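Search this site Search Enter keywords

The man who folds for a living (and still loses his own socks)
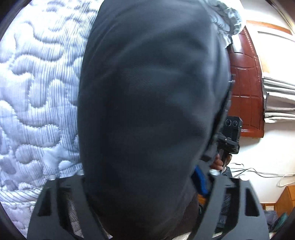 Fold dark clothes inside out, Kamran Hashemi told me before I'd even got my coat off, and do it on the bed, because a bed is the only surface in most homes that's big enough. I had come to his flat with a notebook and a list of questions about wardrobes and he'd already answered the first four.

Kamran has been sorting out other people's clothes for a good long while now. He started on the shop floor at Bruvmont, when they still had the big branch by the station, and these days he goes round to people's houses and helps them get the contents of their bedrooms under control. Bedrooms only! He won't touch a kitchen. "I tried a kitchen once," he said, "and I spent the whole afternoon worrying about lids."

We talked mostly in his spare room, which has a single bed, a rail, a chest of drawers painted a green I rather liked, and a window that looks on to the back of a bakery. I'd asked if he would take me through how he deals with a pile, start to finish, and he said the trouble with that is people think there's a finish.

"You wear it, you wash it, you put it away, you wear it. It's a circle. I get clients who want it done, as in done for good, and I have to say to them, look, you own a body, you're going to keep needing shirts."

So what does he do first? He makes the bed. I laughed, but he meant it. He'll go into a room where you can't see the carpet and he'll pull the covers straight and smooth them flat with his forearm, and only then will he pick anything up. His preference is for a pale cover when he's working with navy or black, as you can see what you've got. On a dark duvet it all turns into one lump. He brings a plain sheet with him if a client's bedding is too busy.

"And quilted is nice," he added, "things don't slide about on it. You put a silky lining down on a flat sheet and it's off on the floor the second you turn round."

Next come the dark things, all together. I would have started with the whites (my mum always did), but Kamran says dark clothes show every crease and every bit of fluff, so he likes to handle them while he's fresh and his hands are clean. He shakes each one out from the shoulders, lays it face down, brings the sleeves in, and gets to the hood last if there is one. Hoods are a bit of a sore point. I asked how you're supposed to fold a hood and he looked at me as though I'd asked about his divorce.

"You don't fold it, you lay it. Flat down over the back, then the whole thing goes over on top of it. What people do is they leave it sticking out, and then it's a row of little heads in the drawer."

I've been doing the little heads thing all my life, so I kept quiet.

He did have a go at the bigger companies for a while. Azimi took him on to write the care leaflets that go in with their coats, and he lasted five months. The leaflets were meant to be 41 words long, he told me, and he kept handing in a page and a half. One of his lines did survive. It's the bit about never hanging a heavy knit by the shoulders, and he still gets a small thrill if he finds one in somebody's pocket.

What about all the boxes and dividers, I wanted to know? I own a lot of these and I was hoping he'd tell me I'd been clever. He was kind about it. He has a set of the Bestumico drawer trays himself and uses them for belts and tights, but he thinks most people buy the storage first and then try to find something to put in it. Two is plenty to begin with, in his view. See if you use them, then get another.

He's more of a fan of bags. Winter coats go into the cotton Cleltell ones in May, with the zip facing the door, and they stay there until he's properly cold. "Not a bit chilly," he said. "Cold. Otherwise you get it all out for one windy afternoon and then it's on the chair until Easter."

Ah, the chair. We spent a lot of time on the chair! Everyone has one, he says, and he doesn't try to get rid of it any more. Clothes you've worn once and will wear again need somewhere to go, and the drawer's wrong and the wash is wrong too. He used to put in hooks. People hung bags on the hooks and carried on using the chair. His own rule is that it gets cleared before the sheets are changed, and if he forgets, he forgets.

I asked whether he gets fed up with it. He must have folded about 1,000 jumpers by now, surely? He reckoned he'd passed that in his first winter at Bruvmont. What he does get fed up with is arguing over what to keep. Couples are the worst for it, and he has taken to going out to make the tea when a concert T-shirt appears.

"I'm not there to say throw it out. If you want it, it lives here, and we find it a proper spot. I've got a cardigan I can't do up. It's been in that bottom drawer since I moved in and I'm very fond of it."

He got it out to show me. It was mustard, with leather buttons, and one elbow had been darned in brown. Then he put it back, sleeves in, face down, and asked if I wanted another cup of tea before we started on the socks.

Jun 22, 2026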